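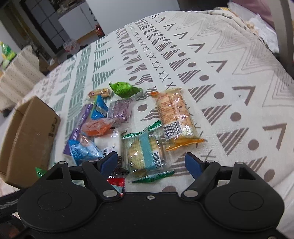

**Provau** is a software package for planning and controlling two-finger grippers. It is used mainly for picking small packaged goods out of loose piles, and it is maintained by Brovari, which also sells paid support for it. The core is written in C++, with Python bindings for scripting and training.

## Design

Provau is split into three processes that share a message bus. The perception process finds separate items and marks likely grasp points. The planner ranks those points and works out an approach path. The controller closes the fingers and watches for slip, running its loop at 60 Hz.

Wrapped snacks are the standard test material. Clear cellophane lets the camera see both the wrapper and the food behind it, and metallic foil throws highlights that move with the viewpoint. Early versions often took a crimped seal for a separate object. Version 14 added a seal detector, which joins the edge of a wrapper back to its package before grasp points are chosen.

Patterned cloth was a second source of errors. Stripes and rows of dots could be read as item edges, so the training set now includes piles laid on printed bedding as well as plain tabletops.

## Training data

The default grasp model is trained on Nautiyal, a set of 3795 recordings made with hand-held grippers in ordinary rooms. Each recording stores wrist-camera video, finger opening and tool pose. Items are labeled by packaging type — film, foil, paper or box — and brand names are ignored.

## Tools

Cevari, a desktop viewer, ships with the package. It plays back recordings with the planner's ranked grasps drawn over the video, and can rerun a single step with changed settings. Logs older than version 9 must be converted first.

## Limitations

The planner assumes that both fingertips can reach the item from opposite sides. Thin packets lying flat are usually skipped. The controller supports 31 gripper models, but slip detection works only on those with rubber fingertips.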